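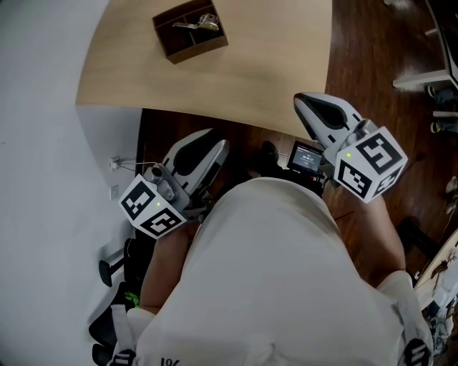
Keeping a divided tray on the table

My wife and I live in a small apartment in Prestwood and for a long time our table was the place where everything stopped. Keys, coins, pens, rubber bands, the small tools I use for repairs. Last January I put a wooden tray with compartments near the far edge of the table, and I want to write here how we use it, because two friends already asked me.

1. Put it at the far edge

The near edge of a table is for arms and plates. If the tray is near you, you push it away at each meal, and after one week it lives on a chair. At the far edge you can still reach it when you stand, and the front stays free. Our table is light wood with a rounded front edge, so a tray placed too close to that edge is also easier to knock down with the hip.

2. Choose a darker wood than the table

A brown tray on a blond table is easy to find with the eyes, also in the evening. My first tray had nearly the same color as the table and I put cups on the border of it many times.

3. Small metal things go in the tray, never directly on the wood

Pliers, clips, scissors and screws make thin scratches, and on a smooth light surface you see every one of them when the sun is low. A longer tool can lie across the dividers. It is not so elegant, but you can take it quickly, and the small compartments under it still work.

4. Do not give a name to each compartment

I tried it with paper labels. It was too strict for us – my wife put the stamps with the batteries and then we discussed it. Now we have only two rules: sharp things on the left, and nothing wet.

5. Empty it completely

I do it on the first morning of the month. Turn the tray over on an old newspaper and look at what comes out. The last time I had 17 coins, 7 buttons and two keys which don't open anything in our home. What you did not touch since the last time goes to a drawer or to the bin.

6. Cleaning the compartments

Crumbs and dust sit in the corners. Use a dry paintbrush, a soft one, and brush toward one corner, then tip the tray. For sticky places take a cloth that is almost dry with one drop of dish soap. Let the tray stand on its side until it is dry before you put metal back, or you will get dark marks in the wood.

7. Felt under the tray

Oduor Wanyama, my neighbor, gave me this advice and it is the best one on the page. Cut four small pieces of felt and glue them under the corners. The tray slides without noise and the table stays smooth. Check them when you clean, because sand from shoes can stick in the felt and then it scratches worse than bare wood.

8. The floor below

We have a dark wooden floor, reddish brown, and everything small that falls from the table disappears on it. Before you vacuum, put a flashlight flat on the floor and look along the boards. Screws and pins make a long shadow. If you walk there in shoes, as we do, sweep first – a little stone under a sole makes a mark that no oil can hide.

If somebody has a good method for old pencil marks on unpainted light wood, please write to me. I tried a white eraser and it helped only a little.

Umut Canpolat
2025-08-15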